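4.3 Checking the wrist view before a sorting run

Applies to the Trastel arm as used by the Flutby robotics club. Allow 5 minutes per station.

1. Clear the station log and enter your name and the station number.
2. Place the containers and baskets on the tabletop within reach of the arm.
3. Open both finger pads fully.
4. Start the wrist stream and wait for the frame counter to pass 696.
5. Confirm that both green pads and the large basket are in view. The picture is rotated on this mount - do not correct it in software.

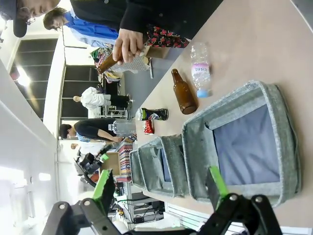 Figure 4. Wrist view, grey felt baskets beyond the right finger pad, bottles and cans on the table.

6. If either pad is missing from view, stop the stream, loosen the mount screw and reseat the bracket. Repeat from step 4.
7. Save the reference frame to the Gisard folder.

Note: Clear plastic bottles are labelled as a separate class from brown glass.

CAUTION: Keep hands outside the taped line while the arm is enabled. Team members handing items across the table must call "hold" first.

Report mount faults to Océane Penner before Tuesday's build session.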